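Music and Movement in Student Dance Productions: Staging Plimen
Polyxeni Gkikas and Panya Tanasarn
Supervisor: Chrysanthi Kouris

Plimen is a one-act ballet for small companies, with a score by Doğukan Özkan. Our project followed the student production at the Rivas studio theater from first rehearsal to opening night in September. The story concerns a lighthouse keeper's daughter who trades her voice for safe passage across the bay.

We attended 38 rehearsals and kept notes on tempo, cuts and changes to the steps. The full score has 1,864 measures. Sofia Athanasiadis, who staged the work, cut the second harbor dance and shortened the storm, which brought the running time down to 81 minutes.
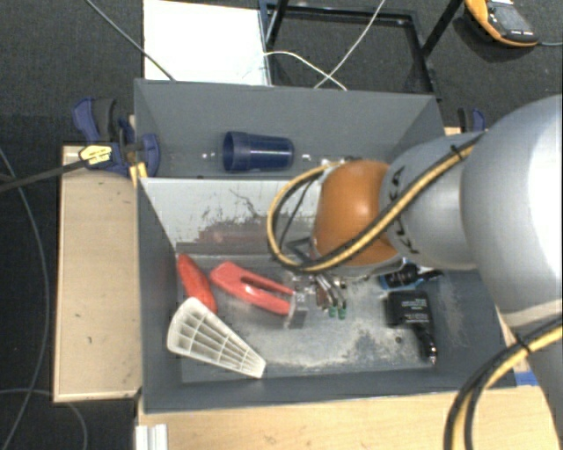 Why was the harbor dance cut and the storm only shortened?
The storm carries the plot. The daughter makes her bargain during it, and the closing duet repeats its main theme, so a version without it would not make sense.

Tempo caused most of the disagreements. The pianist played the opening waltz as marked, but the dancers needed more time for the lifts. They settled on a slower waltz with a quicker coda — a change the composer accepted after hearing it at the piano.

We also interviewed four of the dancers. All of them said the storm was easier to learn by counting than by listening. Two wanted the harbor dance back. Our rehearsal notes are in Appendix A, and the list of cuts by measure number is in Appendix B.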